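**Small bathroom, glass shower, beige walls: keep the enclosure or rip it out?**

Bathrooms & Laundry › Small Spaces

**trurn_nester**

Hi all! Long-time reader, first proper thread from me. We got the keys to our place in Trurnwood in March and I have been grinning at the little bathroom ever since. It's tiny, everything is beige, and it has a clear glass shower enclosure with silver aluminum framing that I love way more than I expected to. My sister says rip the whole thing out and put up a curtain. I say it makes the room feel twice as big!

So I want to hear from people who live with one. How do you keep the glass clear? How do you deal with the track where the panels overlap? And is there any decent way to store shampoo in there without drilling into the wall? Happy to hear the curtain side too, I promise I'll be nice.

**mopandglory**

Oh, keep it, keep it, keep it! I had a curtain for years and it stuck to my legs every single morning. We put in glass when we redid ours and I still get a little thrill from it (yes, I know, I need to get out more).

Clear glass is the best thing you can do for a small bathroom. Your eye goes right through to the back wall, so the shower doesn't chop the room in half. If your wall color carries on inside the enclosure like ours does, even better. Don't break it up with a busy border or those stick-on fish.

Get a squeegee and hang it INSIDE the shower. If it lives under the sink you will never use it. I do three pulls down each panel before I get out and that's the whole job.

**Kettle_Dunne**

Going to be the grump and take your sister's side. I rented a flat over the Dunne bakery with one of these and cleaned it every weekend of my life. Hard water, spots everywhere, gunk in the bottom rail. A curtain goes in the washing machine. You can't put a door in the washing machine.

**trurn_nester**

Ha, fair! Our water is on the hard side too, so I'm listening. What did you use on the spots?

**Kettle_Dunne**

White vinegar and warm water, half and half, in a spray bottle. Leave it ten minutes, wipe, rinse. It works fine, I just got sick of doing it. Keep it off any natural stone, it'll etch.

**Thịnh Hoàng**

I clean bathrooms for a living and I like glass, so take that as you will. The spots are the easy part. What people miss is the overlap, where one pane slides behind the other. Water sits in that gap and you get a dark line of grime up the edge that you stop noticing after a month.

What I do: wrap a thin microfiber cloth around a plastic ruler, spray the cloth (never the gap), and run it down between the panes with the door half open. Flip the cloth, do it again. Then an old toothbrush along the bottom rail and a rinse. Takes me 7 minutes from start to finish and most homes only need it every 2 weeks. 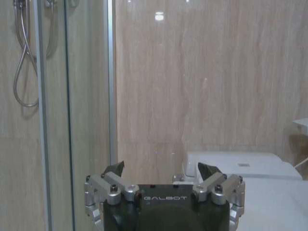 For the aluminum, go gentle. Dish soap and a soft cloth, dry it after. Vinegar is okay on the glass but don't let it sit on the metal, and stay away from anything with bleach in it or a scrubby green pad. I've seen lovely silver strips turned cloudy that way and there is no getting the finish back.

Also wipe the shower hose! The stainless ones hold soap in all the little ridges. Hold it in a cloth with your hand closed and pull down, top to bottom. You'll be amazed what comes off.

**mopandglory**

The ruler trick!! I have been poking at mine with a cotton swab like a fool. Trying this tonight.

**bathmat_bob**

Can we talk about hoses for a second? Mine hangs in a big loop and catches on my elbow whenever I reach for the soap. I swapped to a shorter one and now I can't rinse the far corner. Is there a happy middle?

**Thịnh Hoàng**

Go back to the long one, Bob. You want it to reach every corner or cleaning is a pain. A loop is fine as long as it doesn't lie on the floor of the shower. If it bugs you, move the soap.

**bathmat_bob**

"Move the soap." All right, I walked into that.

**Kettle_Dunne**

Disagree about long hoses, they always end up kinked by the fitting. But I've said my piece on showers in general.

**funholm_fern**

Storage! I can help with storage! We have the same sort of setup over in Funholm and I went through a whole parade of suction caddies. They fell at 3 in the morning and scared the life out of the dog.

What worked was a caddy that hooks over the top of the glass. Measure the thickness of your panel first, and check there's room for the hook if your door slides, or it'll knock every time you open it. Ours is a Bikach and it has little rubber feet so it doesn't scratch. Two shelves, holds the big bottles, and I can lift the whole thing off to clean. I adore it!

One thing though - hang it on the fixed panel, never on the door.

**mopandglory**

I'd skip the over-the-glass kind, personally. You finally have lovely clear glass and then there's a rack of bottles hanging in the middle of it? I use a corner stand on the floor. Looks much calmer.

**funholm_fern**

Floor stands get slimy feet! But I see what you mean about the look. We went with matching refill bottles so it's kind of cheerful now.

**trurn_nester**

You are all wonderful. Sister has been told (she's "reserving judgment"). I did the ruler thing this afternoon with a ruler from the junk drawer and a glasses cloth, and the gap looks brand new. The cloth did not survive.

Going to measure the glass before I buy a caddy. Fern, does yours leave marks where the feet sit?

**funholm_fern**

Tiny gray smudges, and they wipe off with dish soap. I move it a bit to the side when I clean so it isn't always in the same spot.

**Kettle_Dunne**

Fine, enjoy your glass. Come back in winter and tell me how the bottom rail is doing.

**trurn_nester**

Deal! I'll post an update. Next up is the bath mat question, which I'm putting in its own thread so Bob can find it.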